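Cups and bowls, the upstairs room

Posted 2025-02-10

Quick page, sorry, more words than pictures this time. Waltraud Thiele's notes are mixed in with mine, blame me for the spelling.

What it was: sorting day for the Hokatitz crockery. 167 pieces on the list, all to be looked over, wiped, grouped by pattern and put back in the right boxes. Most of it white with a painted bit on the side. Came to us in September from the old Reinholz tearoom when they cleared the cupboards.

The room: upstairs at Zikatik. Big, white walls, white ceiling with the ducts and beams left showing. Tube lights on one side, dark dome lamps hanging down the back. Good light for spotting chips. Laminate floor, so please no dropping.

How we did it, for anyone coming to the next one:

Small cups first. They roll, they hide in newspaper, they get counted twice. Stand them on the table right way up, pattern facing you.

Colours go together, shapes second. Blue and purple in one lot, greens in another, anything gold-rimmed gets its own box. Gwawr Wogan wanted shapes first, we tried it, took ages.

Run a fingertip round the rim. Hairline cracks don't show under the tubes but you can feel them.

Chipped ones: grey tub by the stairs. Don't bin them, the mosaic class wants them.

Paper between every saucer. Yes every one. We lost 5 in the last move and that was from stacking bare.

Labels on the short end of the box, not the lid. Lids get swaped.

Tally so far: two boxes short of finished. The teapots are still to do and the big serving bowls, which nobody has favourite feelings about. Tikero shelving is up along the back hall and should take the lot, limit is 200 kilos a bay so spread it out a bit.

Next time bring a soft cloth and your own mug for tea (not one of these!). If you have a spare cup in the blue and purple pattern at home, tell Waltraud, we're forever after matching ones.

Last thing, the picture. More to come when I get a minute to sort thru them.

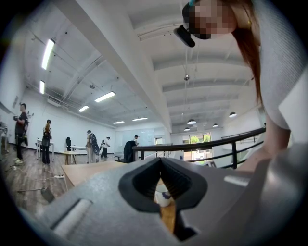
Small white cup, blue and purple pattern, on the wooden tabletop. Upstairs room behind.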